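How to Get Your Small Tech Company Booked on a Local Radio or Podcast Show

If you run a young technology company, you have probably listened to a local business show in the car and thought, well, we could be on that! You could. Most regional tech programs need guests every single week, and the people who book them are usually glad to hear from somebody new who is easy to work with. I booked guests for a small show for a good while before I moved over to the company side, and I'd like to walk you through it the way I would if we were sitting down over coffee.

Step 1. Listen first

Pick two shows, no more, and listen to 3 recent episodes of each. Write down how long the guest segments run, whether the host likes numbers or stories, and where the commercial breaks fall. You'll sound so much more at home when you write in.

Step 2. Find your one story

Your company does a great many things and you love them all (of course you do). Choose one. When the team at Stivby first pitched, their email ran to 1,593 words and covered the product, the funding, the office move and the dog. We cut it down to 207 words on a single customer, a bakery that stopped throwing out bread, and they had a reply before lunch.
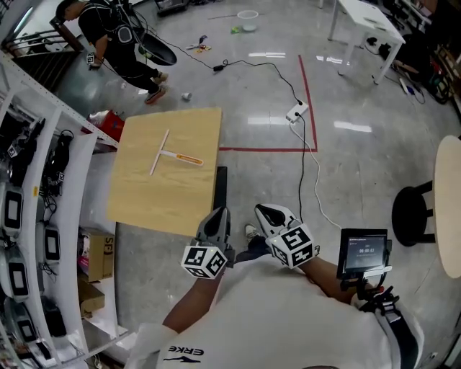
Two hand-held grippers, with a timer readout on the arm-mounted screen.

Step 3. Write the email

Put the story in the subject line, in plain words. Then, in the body:

Say hello and mention the episode you liked.
Tell the story in two or three sentences.
Offer one guest by name, with a line on what that person does all day.
Give a couple of times when the guest is free.
Add a phone number that somebody will really pick up.

Leave off the attachments. Producers read mail on their phones between segments, and a big slide deck is a nuisance. If you have a press page, one link is plenty.

Step 4. Follow up, kindly

Wait a week and send a short note. If you hear nothing after that, let it rest until you have fresh news — a new hire, a pilot project, a class you're teaching at the library. Llanos was turned down in April and came back later in the year with a much better topic, and the producer remembered them fondly because they had been so pleasant the first time.

Step 5. Practice out loud

Ask a friend to play the host. Have them ask what your company does, and answer in the time it takes to ride an elevator up a few floors. Then do it again without the words "platform," "solution" or "ecosystem." It's harder than it sounds, and you may laugh a good deal, which does wonders for the nerves.

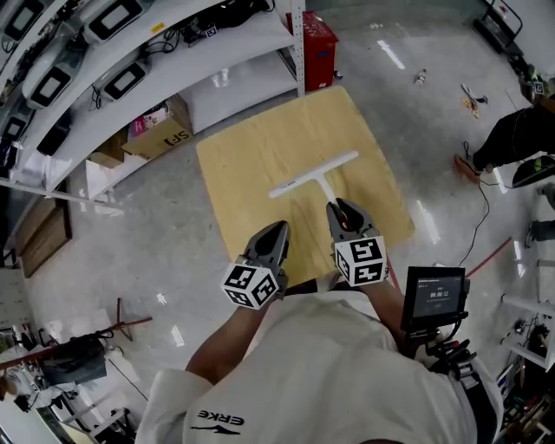

Keep a small card beside you on the day with your 2 main points, your web address and the host's name in large letters. I have seen very clever people forget the host's name! Have water within reach, turn off your phone, and if you're calling in from home, choose a room with a rug and curtains so your voice doesn't bounce around.

Step 6. Afterward

Send a thank-you note the same afternoon. Share the episode when it goes up, and tag the show. Revitz also writes a short summary of each interview for its own news page, and Stulow keeps a simple spreadsheet with the show, the producer, the topic and whether they'd like another visit. Either habit will serve you nicely, and the spreadsheet takes five minutes to set up. Put a reminder in your calendar for six months out, and when it pops up, go back to Step 2 and pick the next story.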